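From: jaswood-list member
To: Jaswood Comics Readers list
Date: 30 October 2021
Subject: Re: [jaswood] Cowie omnibus, is it worth it?

> I've been going back and forth on the Cowie omnibus for weeks. I read
> the first trade years ago from the library and liked it fine, but then
> I lost track when it changed publishers. Is the new book the whole
> run? Does it have the Cleltstead issues in it? And is the second half
> as bad as everyone says? It's a lot of shelf space for something I
> might only read once.

Okay, I've had mine since June and I've been waiting for somebody to ask!

First the boring answers. Yes, it's the whole run, both publishers, plus the annual. The Cleltstead issues are all in there and they're in the right order this time. If you remember the old trades, they stuck the flood story at the back of volume 3 as a bonus, so you'd get characters walking around alive again with no explanation. I read it that way the first time and thought it was a dream sequence (I was very impressed with how subtle it was).

The coloring has been redone on the early chapters and I'm of two minds about it. The night scenes look wonderful. You can finally see what's going on in the tunnels under Cleltstead, and there's a page where Cowie lights a match and the whole spread goes orange, which was just mud in my old floppies. But the faces have that smooth, airbrushed look now, and I miss the dots. I got the old issues out to compare and ended up reading half of them on the floor instead.

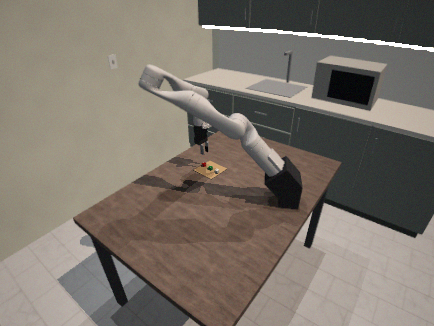
As for the second half, I'm going to stick up for it. Yes, it slows down. The long trial goes on for at least two issues too many, and the subplot with the mayor's brother just stops. But the Plasel chapters are in that half too, and I'd put those up against anything in the series! Plasel is such a good villain because she's so reasonable. She's polite to everybody, she keeps her promises, and by the time Cowie works out what she's been promising people it's way too late. I won't say more in case you never got that far, but when you hit the scene at the ferry landing, slow down and look at the backgrounds.

I think a lot of the bad reputation comes from reading it monthly. There were gaps, the artist changed partway through, and if you had to wait all that time for an issue that was mostly people talking in a courtroom, sure, you'd be mad. I was mad. I wrote a letter and everything (they didn't print it). Read straight through over a few evenings it's a different animal, and the new artist's looser style fits the later story pretty well once your eye settles.

Extras are on the thin side. You get the covers, some pencils, and a short script excerpt with the original ending, which is much meaner than the one they used. No letters pages, sadly. I'd have traded every pencil sketch for those.

One warning about the book itself: it's heavy, and the gutter eats some of the art. The double-page map of the harbor on page 188 loses its whole middle, including the street they spend the next chapter arguing about. Keep your old copy of that issue if you've got it.

So if you only want to read it once, try the library again, or borrow one. If you think you'll go back to Plasel like I do, get the omnibus. I've been through that stretch twice already and I'm itching to start again.

Does anyone know if the paperback is going to have the annual too? My sister wants a set and she refuses to hold the big one up in bed.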